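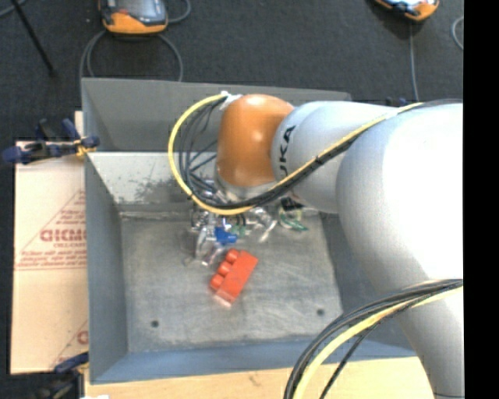 Arm over the grey bin, red brick on the floor of it.

Posted in April by the bin-picking bench | 2 comments | 14 shares

# bendine-bin-grasps

Hello! I put this little set together while I was trying to choose between two grippers, the Zivik and the Kadov, and it seemed a shame to leave it sitting on my drive. There are 554 grasp attempts in it, all out of the same metal bin with the same arm.

## What's in it

Each attempt has one still from the fixed camera, the joint angles and a line in grasps.csv saying which gripper was on and whether I marked it as a hold, a slip or a miss. I did the marking myself, by eye, so expect the odd grumble-worthy call (slips especially).

## Things I'd want to know first

- Clear plastic is hard. Shiny bits against a scuffed metal floor are no fun for the depth data either – check the mask before you trust it.
- The cable loop at the wrist hides part of the gripper in plenty of stills. I tied it back further after attempt 100 and it helped a bit.
- The first 50 attempts used a slower closing speed. Leave them out if you're comparing timings!

My own feeling so far is that the Kadov is kinder to small parts and the Zivik is quicker on bricks, but I wouldn't bet my lunch on it yet.

## Related

Ortuño controller notes
Zivik finger pads, second try
Camera mounts for the Bendine bench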